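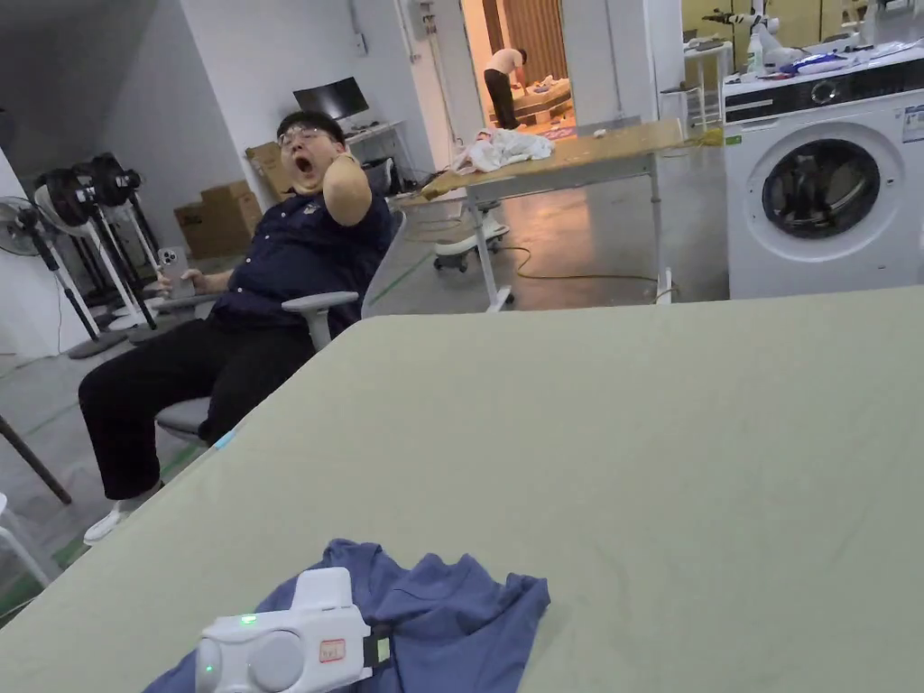 The bus from Meredith got in at 2, and by then the morning visitors had already gone home. There were eight of us, mostly from the shirt plant, and a woman at the door of Dulau handed out badges and asked us to stay behind the green tape.

I had told my sister I was only going for the sandwiches. She still worked the folding line at Movdale. I had left it in March, and she wanted to know how good the thing was.

It was slow. The arm took hold of a shirt by the collar, let it hang, and laid it down. Then it pulled one sleeve across and stopped. The guide said it was thinking. She said it had folded 1,000 shirts since the new software went in, and a man from Grenov asked how many of those he could put in a box and sell. She said she would find out.

It pulled the second sleeve across. One cuff stuck out.

"I'd have to do that one over," I said.

"So does it," the guide said, and we watched it shake the shirt out and start again.

I timed it on my watch. Two minutes. My sister could do a shirt in 8 seconds, talking the whole time — she talked so much they moved her twice.

The guide asked if anyone wanted to try folding one for the robot to copy. People looked at their shoes. I put my bag down and went up to the table. The shirt was a cheap one with a twisted seam. I folded it the way I was taught, collar up, sleeves in, bottom to top.

"Could you do that again?" she asked. "Slower."

I shook it out and did it again.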